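1/ A few people asked how I ended up cooking for the Mernerside lunch club, and whether they could do something like it where they live. It's a long answer, so it's going in a thread. Mostly it is about shopping, lists and ovens.

2/ Background. Mernerside is a village with one shop, one pub and a hall. The bus to Imstead used to go every hour and now goes every two and a half. If you don't drive, a hot meal with other people in the room is hard to come by in winter.

3/ Sharon Nyamweya started the lunch in October with a tray of sandwiches and an urn. Seven people came. I was one of them, and I was there to read the meter.

4/ By the third week she wanted to do something hot. I used to cook in a works canteen so I said I'd do one. That was the whole of the recruitment process.

5/ The figures, as they're what most people ask for. Up to February 8, 2018 we have served 1,044 lunches. 737 of those were paid for at the full price, which is £3. The rest were pay what you like, or nothing.

6/ We don't ask who is in which group. There's a tin with a slot by the door and a card next to it with the price on. Brenda Garrido empties it at the end and writes down what's in it. The 737 comes from dividing up her totals, so it's a bookkeeping figure and no more than that.

7/ Food costs us less than the full price per head if I plan properly. If I don't plan, it costs more. The worst week was a fish pie. I'll come back to the fish pie.

8/ Planning. I work on a five-week rota. Sausage casserole, chicken and leek, lentil bake, cottage pie, and a week that is whatever is cheap. People like knowing what's coming. When I swapped two weeks round I got complaints, and fair enough, one man had walked up specially for cottage pie.

9/ Shopping. I buy dry goods once a month in Imstead and fresh stuff the afternoon before. Potatoes come from Lorenz Zwahlen, who farms on the top road and sells me a sack at a time. They come muddy. Allow an extra half hour for mud.

10/ The village shop can't match the Imstead prices and we both know it. I still get the milk, butter and bread there. If the shop closes the lunch club has a much bigger problem than the price of butter.

11/ Right, the fish pie. I bought the fish on the day because I was nervous about keeping it overnight, and paid whatever was being asked. Then the hall oven tripped the electrics with the mash half browned. We ate at ten to two. Several people said it was very nice. I haven't made it again.

12/ Ovens. Find out what yours does before you cook for anyone in it. Ours is a domestic double oven that runs hot at the back left. Put a slice of white bread on each corner of each shelf, give it ten minutes and look at the colours. That tells you more than the dial does.

13/ Also find out what else is on the same circuit. In our case it was the urn. So now the urn goes on at eleven and comes off before the top oven goes on. It's written on a bit of card above the socket.

14/ Hygiene paperwork. Ring your council's food team before you start. I put this off for three weeks because I thought they'd stop us. The man I spoke to was helpful and sent the right forms. Keep a fridge temperature sheet and fill it in every time, including the weeks you're in a hurry.

15/ Allergies. We have one coeliac and one person who can't have nuts. I cook the coeliac portion first, in its own dish, with its own spoon, and it gets covered and put on the top shelf away from everything. The nut one is simpler, we don't have nuts in the building.

16/ Vegetarians. I started by doing a separate vegetarian main each week and it nearly finished me. Now the lentil bake week is the same for everyone, and on the other weeks I make the vegetarian portions ahead at home and freeze them.

17/ Dishes. I'd been using foil trays, which buckle when you lift them full. Baltasar Yáñez had a clear-out when the Brirance guest house closed and let us have some proper ovenware. A deep oval dish takes a cottage pie for eight if you don't overdo the mash. Grease the sloping sides as well as the flat bottom or you'll be scrubbing at three o'clock.
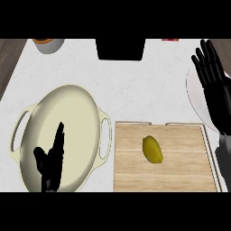
18/ Puddings. Keep them dull. Crumble, rice pudding, sponge and custard. I tried a lemon posset once and most of it came back to the kitchen. The crumble has never come back to the kitchen.

19/ Serving. We plate up at the hatch and carry to the tables. I wanted people to queue and Sharon said no, half of them are on sticks. She was right. It takes two carriers, and it means everyone gets spoken to at least once, even the ones who come in and sit on their own.

20/ Washing up. Ignacio Leiva does it and won't be helped. Buy decent gloves and a proper drying rack. Tea towels go home with whoever is least likely to forget to bring them back.

21/ Things I'd do differently. Start with soup, not a main. Agree at the beginning who holds the keys. Don't let anyone give you a second-hand microwave, we had three at one point and none of them heated anything evenly.

22/ Numbers go up and down with the weather. The snow week we had five. I'd cooked for thirty — the rest went out in tubs with Lorenz on the tractor, and the tubs mostly came back.

23/ If you're near Mernerside and want to come, it's twelve thirty for a quarter to one, side door, not the front. The front sticks. Tell us the day before if you can, and if you can't, come anyway.

24/ Someone has asked for the crumble quantities. For thirty: 3 kilos of apples after peeling, 1.2 kilos plain flour, 600 grams butter, 600 grams sugar, plus a bit more sugar in with the apples if they're cookers. Oats if you have them. Two big tins, 180 in a fan oven, forty-five minutes, swap the shelves halfway.

25/ And for whoever asked about Temba: it's the booking sheet we use, Sharon's nephew made it and named it after his dog. It's a spreadsheet with names down the side and a column for gravy. I'll ask him if I can share a blank one.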